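Print this page | E-mail this page

Search the guides Enter a word or part number Go

Braltness Folding Work Table, square top
Set-up and Care Guide
Section 7: Looking after the top, and clearing it at the end of the day

The carton calls this a "no-care surface." We would not take that too seriously. There is no such thing as a tabletop that needs no care, only one that puts up with a certain amount of neglect before it shows. Read this section before you put the table to work, and read 7.3 again when you notice your first mark.

7.1 Before first use

1. Peel off the shipping film. Pull it slowly and low to the surface. If it tears, start again from another corner.
2. Wipe the whole top with a soft cloth dampened in plain water. Follow the grain.
3. Dry it right away with a second cloth.
4. Leave the table standing overnight before you put anything heavy on it.

Note: Some sellers pack a small bottle of Stesesano surface conditioner with the table. You can use it if you like the smell. We tried it on one half of a top through the whole of May and could not tell the halves apart.
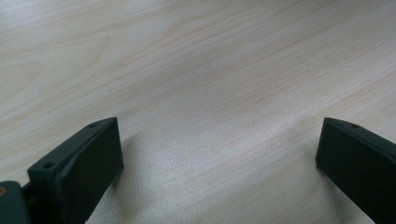
A clean top is also the time to write down your part number, while you can still get at the underside without moving things. Square tops are part 1398. Replacement corner caps are part 306. If the label under your table says anything else, you have a different model and the leg instructions in Section 4 do not apply to it.

7.2 Daily wiping

1. Take everything off. Wiping around things is how rings get started.
2. Brush crumbs into your hand or a dustpan. Do not sweep them onto carpet and promise yourself you will vacuum later.
3. Wipe with a damp cloth and a drop of dish soap.
4. Wipe again with water only.
5. Dry.

Caution: Do not use scouring powder, steel wool, or the rough side of a kitchen sponge. "Non-scratch" on a sponge wrapper is a hope. Test it under the overhang first.

Caution: Keep "miracle" polishes away from the top. Most of them leave a film, and the film collects the dirt you bought the polish to get rid of.

7.3 Checking for marks

People write to us about stains that are not stains, and the other way around, so do this check before ordering anything.

1. Clear and dry the top.
2. Turn on the room light you normally use.
3. Stand at one side and look across the surface at a low angle.
4. Move to the next side and look again.

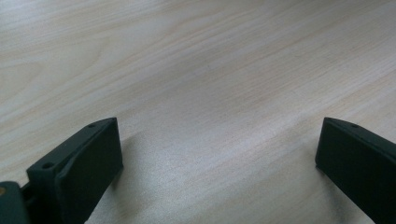

A mark that moves when you move is a reflection. A mark that stays put may be a real one, though even then be slow to believe it. On a light top like ours a bare surface will often show a whitish, almost silvery patch near the middle where the light catches the finish, and the grain looks washed out there. Walk around the table and the patch travels with you. Faint peach or tan streaks that follow the grain are the pattern of the top and will not come out however hard you rub, so please don't. What you are looking for is a ring, a dull spot that crosses the grain, or an edge you can feel with a fingernail.

5. If you find a ring, lay a dry cloth over it and press with your palm for a minute. Repeat with a fresh cloth.
6. If it is still there the next day, see Section 9. Refinishing kits (part 3157) are sold through Tomić dealers. They help with shallow scratches. On deep ones we have seen mixed results, whatever the box says.

7.4 Clearing the table

Most damage happens at clearing time, when someone is in a hurry. A small bin within reach does more good than any cleaner we know of.

1. Fit a bag that is bigger than the bin. Fold the extra down over the outside so it cannot slip in when something drops.
2. Check that the underside of the bin is clean and free of grit before you set it on the top.
3. Put drink cans in first, then straws and other small trash, then paper.
4. Empty any can in the sink beforehand. A can that feels empty usually has a mouthful left in it.
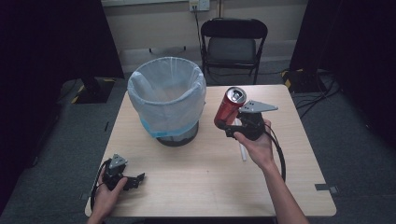 5. Lift the bin straight up when you are done. Do not drag it.
6. Tie the bag and take it out. If your building recycles, use a separate bag for cans – we know the one-bag method is quicker.
7. Wipe and dry as in 7.2.

Note: The Sustham clip-on bin ring is advertised as fitting this table. It fits ours after some persuasion, and it left a dent in the edge. We no longer list it.

7.5 If you fold the table away

Let the top dry fully first. Store it upright, face to the wall, with a towel between. Folding chairs should not be leaned against it – the feet will find the one spot you care about.

Section 7 last revised 17 June 2020

Print this page | E-mail this page

We use cookies to remember your settings. By continuing to browse you accept this. OK | More information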